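Does a hard hat really wear out?

20/05/2019

The safety manager at Frandsen has a drawer full of expired hard hats, and she isn't convinced that all of them deserved to go in it.

"The supplier tells me to replace them every three years," she says. "The supplier also sells hard hats. I'd like to see the testing before I sign for another 2000 dollars' worth."

She has asked for it twice. Drurkora, which supplies her crews at the Trokcombe yard, sent a brochure the first time. The second time it sent a longer brochure.

I put it to her that plastic does get brittle in the sun. She doesn't argue. "Leave one on a truck dashboard all summer and yes, throw it out. But I have 31 people here and half of them work indoors. Same date stamped inside, same rule. Does that sound like science to you?"

She is no kinder about the Cerkex sticker, a patch that is meant to change color when a shell has had too much light. Her crew tried it last September. "Two went dark in a week. The rest never changed at all. I don't know what that tells me."

So for now she follows the rule – grudgingly – and checks the straps herself, which she thinks matter more than the shell. Would she stretch it to four years? "Not until somebody shows me numbers. That goes both ways."
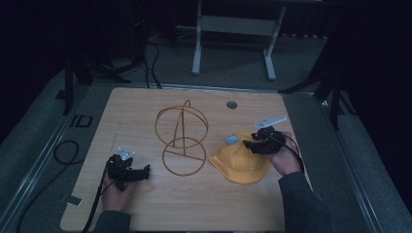 A yellow hard hat next to a wire hat stand.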